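Fleto 食後の片付け記録 README

最終更新:2021年11月6日

概要

Fleto は、食べ終えたあとの器をどう扱ったかを集めた記録集です。Gernivden 版と Kisivden 版の二つに分かれていて、この README は Gernivden 版のものです。Kisivden 版は項目名が違うので、そのまま混ぜないでください。

収録は754件。うち562件に器の種類が書いてあり、残りは「皿」か「不明」で済まされています。この「皿」がくせもので、鉢まで皿と書いた記入者がいたようです。件数の多さをそのまま信用する気にはなれません。

対象にしたもの

浅い皿、大小の鉢、食べ残し、台にこぼれたかけら。箸やスプーンは対象外です。入れるべきだという意見もありましたが、書き方が最後まで揃わず、見送りました。

食べ残しの欄は自由記述です。「パン」「ケーキ」「パンかケーキ」が並んでいて、統一はしていません。焼き菓子とパンの境目を後から推測で埋めるくらいなら、迷ったまま残したほうがましだと考えています。
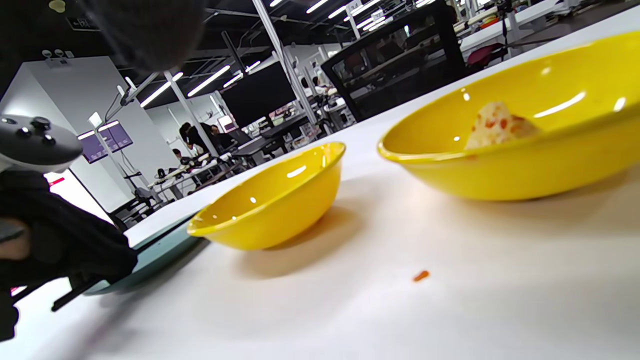

食べ残しが入ったままの鉢は、重ねてよいのでしょうか。
先に中身を別の器か生ごみ入れへ移し、空になってから重ねます。記録では「残りあり」の鉢を重ねた時点で手順違反として扱い、違反欄に1を入れます。

手順欄について

手順欄には、残りを移す、かけらを拾う、大きい器から重ねる、台を拭く、の順で番号が振ってあります。この順が一番よいという根拠は見つかりませんでした。Hutapea の手引きから引き継いだ並びで、手引きのほうにも理由は書かれていません。かけらを最後に拾っても困らないのでは、と思いながら使っています。

200件を読み直したところ、59件で手順の番号が抜けていました。抜けた番号は補っていません。空欄は「やらなかった」と「書き忘れた」の両方を含むので、空欄の割合から片付けの丁寧さを語るのはやめてください。

器の色

色は記入者の言葉のままです。「黄」「レモン色」はどちらも黄として検索できますが、青緑系は厄介で、「水色」「薄緑」「青磁っぽい」が同じ皿に付いていることがあります。色だけで器を特定する使い方には向きません。白く濁った筋のような模様は、色欄ではなく備考欄に入ります。
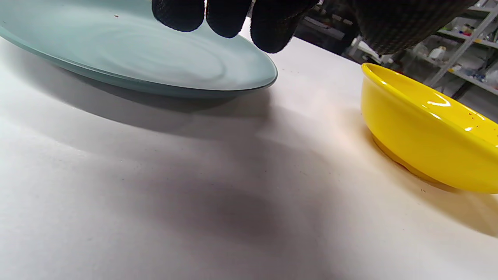
図2 淡い青緑の浅い皿と黄色の鉢。皿の縁は少し濃い色。

既知の問題

・細かい汚れの「あり/なし」は甘めです。小さな点ひとつを「あり」にした人と、無視した人がいます。
・大きさは「大」「小」のみで、寸法はありません。同じ鉢が、隣に置いた器しだいで大にも小にもなります。
・手袋の有無は11月の改訂で足した欄です。それ以前の行は空欄のままです。
・割れた器の行は Kisivden 版にしかありません。こちらの版で割れが少ないと読むのは誤りです。

使い方の注意

器の呼び方のばらつきを調べる用途なら、それなりに役に立つと思います。片付けの上手下手を測る用途には勧めません。採点に使いたいという問い合わせもありましたが、何を正解にするのかを決めないまま点だけ付けても、並び順を覚えた人が高くなるだけでしょう。

変更履歴

1.2 手袋欄を追加。「皿」と「鉢」の説明文を書き直し。
1.1 違反欄の値を文字から数字に変更。
1.0 Gernivden 版として分離。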